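Search notebook
Enter keyword Go

November, notebook page 199
Yellow from weld on cotton, second series

Continued from the page before. The first series came out too pale and a little green, and I wrote there that the water was the reason. I am now less sure. Dalia Metwally has repeated one strip with distilled water and it is almost the same pale yellow, only somewhat cleaner.

Today's work was to check the mordant. Cotton does not take alum so easily as wool does, so a tannin bath has to come first. Last time we used the tannin from Geltance, which is light brown as a powder and gives the cloth a beige tone before any dye has touched it. For a yellow this matters. Celina Sadowski brought oak gall from her own stock, ground fine, and the cloth stays nearly white with it.

Steps as done:

Cloth scoured with soda ash and neutral soap, one hour at a low boil. The bath became the color of weak tea, so the cotton was not as clean as the seller says. I scoured one more time.

Rinsed until the water was clear. Into the tannin bath overnight, lid on. No iron near it. Somebody left the old tongs with the rust on the hinge by the sink, please throw them away or take them home.

In the morning pressed by hand, not rinsed. Into alum acetate, warm, 2 hours. After this the chalk bath, short.

Weld: dry plant, stalks and leaves and seed together, cut with scissors. Kept under a simmer. When I let it go hotter last time the yellow turned toward brown, and Abdelilah says the same happened to him with the plants from Eltska. A pinch of chalk in the pot, added late. The color came up very fast — it surprised me even though I have seen it before.

Dye bath 4, the strongest, is a full yellow with no green when I hold it at the north window. Under the lamp it looks more orange. We should agree on one light for looking at the strips, because in the earlier pages I cannot tell which light was used, and some words like "lemon" and "butter" have no value to me now.
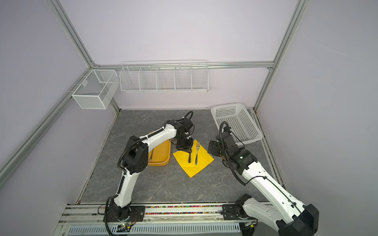
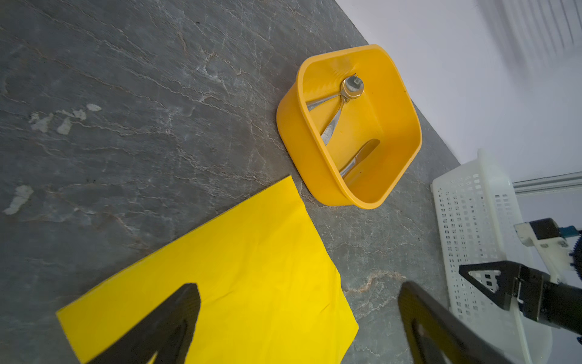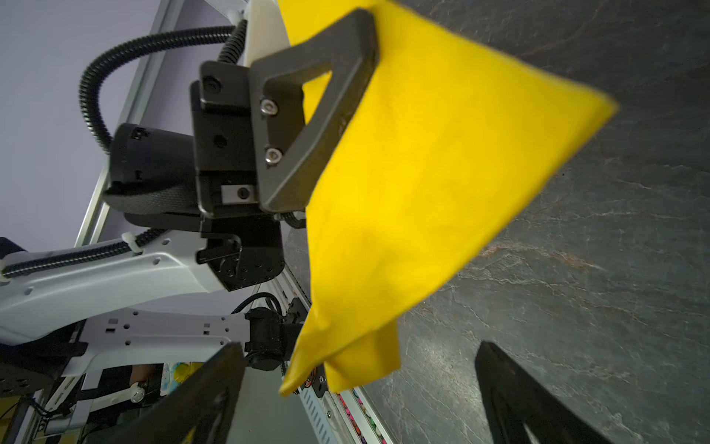 Yellow in the second and the third.

Mirjam Hoekstra disagrees with the chalk, and she wrote to me in the afternoon that chalk in the pot only hides the weak mordant. In her opinion the strips must first be washed properly and then put in the window for a month before anybody calls them good. She would also leave out the chalk bath after the alum and use wheat bran, as in her older recipes, because the bran takes off the loose alum more gently and the cloth stays softer.

I think she is right about the window. About the chalk I am not convinced, but it costs little to test it. So for the next series, same cloth and same oak gall, one half goes to bran and one half to chalk. The pot also gets divided, with and without. I will write the labels in pencil this time. The marker has run into the cloth on two strips and it is not possible to read them any more.

Light test: strips from dye baths one to four are pinned on gray card, lower half covered with foil. The card hangs in the north window and not in the south one as before. Next to them a strip of the Cindar yellow, which is a synthetic, and a piece of blue wool so that we have something to compare with.

Wash test not started. Dalia Bensaid offered to do it with the soap she uses for the wool samples. I would like also one wash with the common powder from the shop, as the people who buy the cloth will do this and not something gentle.

Cost, for the order form: the dry weld is on the same invoice as the alum acetate, total 1,158 with the shipping. Abdelilah Benkirane keeps the paper. He asks if we can grow the weld ourselves behind the building. The plant wants two years and poor soil, poor soil we have.

Open questions

Does the oak gall keep? The powder in the jar smells a little different from last month.

The exhausted bath still has color. I kept it in the bucket with the lid for a pale green over indigo. To be used soon, it gets mold quickly.

Why is the selvage darker than the middle? Perhaps folded too tight in the tannin. Stir more.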